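Course materials > Vikudero School of Engineering > Robot Learning > Unit 4 handout
Last updated: February

Unit 4: Teaching a robot by showing it

Notes by Aba Gbeho

Read these notes before the practical. They cover the two main ways of showing a robot a task, what gets recorded, how to plan a recording session and the faults that turn up most often in student recordings. The maths of fitting a policy to the data is in Unit 5 and you don't need it yet.

4.1 What we mean by a demonstration

A demonstration is one complete run of a task, carried out by a person through the robot's own body, with everything the robot senses and everything it is told to do stored against a shared clock. If you film yourself tidying a room, you have a video. It may be useful, but it doesn't contain joint positions or gripper commands, and for this unit it doesn't count.

We call a single demonstration an episode. An episode has a start state, a stream of observations and actions, and an end state. A set of episodes of the same task is a dataset. When people say a robot was trained on 3000 episodes they usually mean 3000 that survived checking, so always ask how many were recorded in the first place. In last year's Plondanar set we kept 2529 out of 3000. Most of the rejected ones had nothing wrong with the robot's movement. The cameras had dropped pictures, or the operator had stopped recording too early.

4.2 Hand guiding

In hand guiding (also called kinaesthetic teaching) you take hold of the arm and move it. The joint controllers are put in a soft mode, with gravity compensation, so the arm carries its own weight and follows your push. The joint encoders record where it went.

It is cheap, as you need no extra hardware, and you can feel contact through the arm. A student who has never touched a robot can usually give a passable demonstration within half an hour. For a single arm bolted to a bench, moving between a few known points, it is often the right choice.

The drawbacks show up quickly on anything larger:

- Your hands and body are in the camera pictures. If the policy learns from those pictures it will learn with you in them, and you won't be there when it runs.
- Two arms are hard to guide at once. Most people end up moving one, then the other, and the result looks like it.
- The recorded forces include yours. You can't separate what the arm did from what you did unless there is a force sensor in the right place.
- A full-size humanoid has too many joints to steer by pushing.

One way round the first problem is to guide the arm once without cameras, then play the path back and record the playback. This works only if the objects are put back exactly where they were. With cloth or anything else that changes shape, it rarely does.

4.3 Remote control

In remote control, or teleoperation, the operator stands or sits away from the robot and their movements are turned into commands. We have three set-ups in the lab.

Leader arms. The operator holds a small copy of the robot's arm and the robot copies its joint angles. The mapping is simple and there is very little to go wrong. The leader must have the same joint layout as the follower, so each robot needs its own.

Hand controllers. The operator holds a tracked controller in each hand. The system works out a target position for each gripper and solves for the joints. We use the Vaser software for this. It works on any arm we own, but the elbow may end up somewhere you didn't expect, and you need to watch it near walls and furniture.

Worn suit or exoskeleton. The operator's shoulders, elbows and wrists are all tracked. It suits humanoids, because the elbow goes more or less where yours does. It takes longer to put on and calibrate, and your arms are not the same length as the robot's, so reaching feels wrong for the first few runs.

With all three, the operator loses the sense of touch. Some leader arms push back a little, ours do not. You will find yourself relying on your eyes for things your fingers normally do, such as deciding whether a grip is firm. New operators tend to squeeze too hard and too long. Expect it and allow practice time.

Delay matters too. Measure it before you start: tap the controller sharply and compare the command time with the time the joint begins to move. Write the figure in the session log. If it changes during the day, find out why before you carry on.

4.4 Household tasks

Bench tasks are convenient but they hide a lot. The work surface is flat and hard, the lighting is constant and everything is within reach. The Were exercises are set around furniture for this reason. In the bedroom exercise the robot works from beside the bed, at the headboard end, with a basket on the mattress and an arm that has to come across to it at the right height. A mattress gives when pressed, so the height of a basket on it depends on what is in the basket and on how hard the gripper leans on the rim. Pillows crowd the space on the far side. The operator has to think about where the forearm is as well as the fingers. 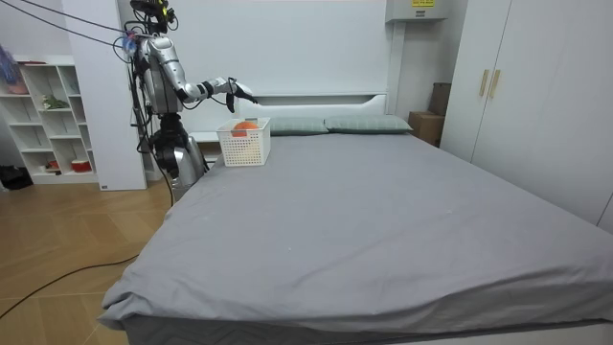 4.5 Planning a session

Work through the following before you record anything.

Write the task in one sentence. "Lift the ball out of the basket and put it on the bed" is a task. "Tidy the bed" is several, and you will get different things from different operators.

Define the start state. Say where each object may be placed and how much it may vary. Mark the limits on a sketch and keep the sketch out of the camera's view. If the basket is always in the same place, the policy will learn the place and ignore the basket. If it could be anywhere in the room, 30 episodes won't be enough to learn from.

Define the end state, so that two people watching would agree whether the task was done. Include the robot's own pose. We ask for the gripper to be clear of all objects and still for one full second before you stop recording.

Agree a method. There may be several sensible ways to lift something out of a basket: from above, by tipping, by sliding it up a side. Pick one for your first dataset. Mixed methods can be learned but they need more data, and simple policies tend to average them into something that does neither.

Check the cables. Find where every cable runs with the robot standing still, then move each arm slowly to the limits of the task and look again. A cable that is slack at rest can pull tight when the arm reaches out. Floor cables should be out of the way of feet.

Decide who does what. You need two people at least. The operator moves the robot. The second person holds the stop button, watches the robot itself and not the screen, and resets the objects between episodes. They don't step within reach until the operator has said "hands off" and the arms have stopped.

4.6 What to record

For each time step:

- joint positions and velocities, both arms
- commanded joint positions, both arms
- gripper opening and gripper command
- all camera pictures, with their own time stamps
- a flag for whether the operator is in control

Record both arms even if one does nothing. An arm that is meant to stay still is part of the behaviour, and a policy with no data for it may wave it about.

Keep the commanded and measured positions separate. They differ whenever the arm is pushing against something, and that difference is often the only sign of contact you have. Students sometimes save only the measured values and train on those as if they were commands. The arm then touches the object but doesn't press, and grips fail for no obvious reason.

For each episode, also note the operator, the control method, the start layout, and whether it was a success, a failure or a recovery. A recovery is a run in which something went wrong and the operator put it right. Keep these and label them. They are worth a good deal later.

4.7 Common faults

Long pauses. The operator stops to think and the recording has two seconds of nothing. A policy that sees the same picture with "stay still" as the action may learn to stay still for ever. Practise until you don't need to stop, and trim pauses at the start and end.

Using information the robot hasn't got. You can see round the side of the basket from where you are standing and the robot's camera can't. If you pick your movement from that view, the data will contain choices with no visible cause. Operate from the camera view wherever you can.

Changing style. The fourteenth episode is faster than the first, and by the end you are cutting corners. Stop after 14 episodes and swap operators, or have a break. Compare episode lengths afterwards. A steady downward slope is normal in the first few and worth looking into after that.

Moving the camera. If anyone knocks a fixed camera, end the batch and start a new one with a note. Don't try to put it back by eye and continue.

Throwing away failures on the spot. Label them and let the checking stage decide. You can't learn anything about your failure rate from files you have deleted.

4.8 For the practical

Each pair records 30 episodes of a one-sentence task of your own choosing, by remote control, using either leader arms or hand controllers. Bring the task sentence, the start and end states and your layout sketch to the session. Without them you will not be given robot time.

Hand in the dataset, the session log and two pages of notes. The notes should say which episodes you rejected and why, what the delay was at the start and finish, and one change you would make to the start state if you did it again. Marks are for the quality of the record — a clumsy but well-labelled set will score higher than a smooth one with no log.

Pairs who want to compare hand guiding with remote control on the bench arm may do so for the second half of their episodes. Ask first, as the soft mode has to be switched on by staff.

Contact: Aba Gbeho, Robot Learning teaching office | © Vikudero School of Engineering | Back to top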